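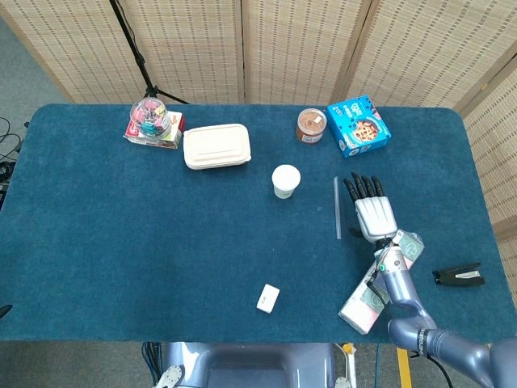 About the Palik group

Home | About us | People | Methods | Contact

We are a small group working on robot hands, based at Kershaw since April. Willy Mulder runs it and Gemma Gosling looks after the hardware.

Our main method is called Provon. The arm is given a table of ordinary things - a lidded paper cup, a straw, a stapler, an eraser - and has to choose its own grip for each. It learns from 15 guided attempts per object, then works alone. In our last trial of 100 grasps the straw gave the most trouble and the cup the least. Thin, clear things are what we are working on now.

Visitors are welcome on Wednesday afternoons.

Recent items
Vikum wrist update
Gripping thin objects: first results
Joining us as a student

Comments
Neville Heywood: Is the trial data open to schools?
Jamie Rudd: Came on Wednesday, very useful. Would like to see it try a full stapler.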